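Facilities Support Desk, Imoso House
Ticket 409: Dish rack in shared kitchen, second floor
Category: Kitchen equipment
Opened by: Mahtab Mirzaei
Date opened: 1 May 2024
Status: Closed

Summary of request
The requester reports that dinner plates placed in the lower section of the dish rack lean forward and touch one another, and that water collects under the upper basket. The requester asks whether the rack is faulty and should be replaced.

Initial assessment
The rack is the standard black wire model supplied to all Imoso kitchens through Pollent. It has an upper basket at the rear and a lower section with curved wires that form the plate slots. Staff have been using the upper basket for cups and the slots for both plates and cups. A cup standing in the lower section takes up space intended for plates and may push the neighboring plate out of line.

Steps taken
1. Rack emptied, washed in warm water and dried.
2. Feet checked. One rubber foot was missing and was replaced from stock.
3. Rack returned to the table, toward the back, with the plate slots facing the user.
4. Bowls and mugs to be kept to the side of the rack until there is room in the upper basket. 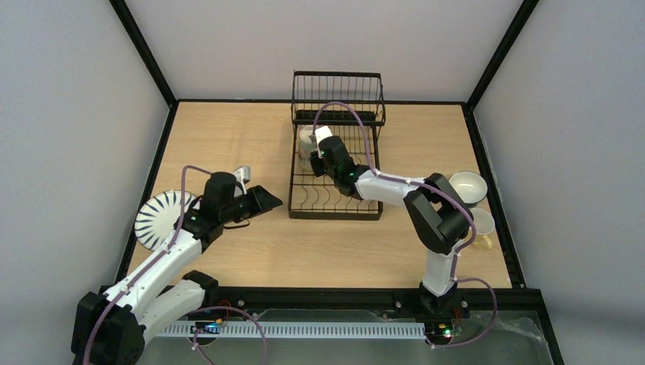 Mahtab Mirzaei replied that the plates now stand properly, but that the large Carbone dinner plates still do not fit the slots and have to be dried by hand. She also asked whether the tray under the basket may be taken out for cleaning, as the instruction sheet does not mention it.

Response from Support Desk
The Carbone plates are thicker at the rim than the slots allow. They should be dried by hand and put away directly. The tray may be removed once the basket has been emptied. Please do not use scouring pads on the wires, as the coating may chip and the metal will then rust.

A wider rack from Oltum has been requested under order 1926 and is expected in July. The present rack remains in service until that time.

Resolution
Missing foot replaced. Guidance on loading issued to second floor staff. No fault found in the basket or the slots.

Closed by: Habibur Miah
Related ticket: 33 (kitchen sink, slow drain)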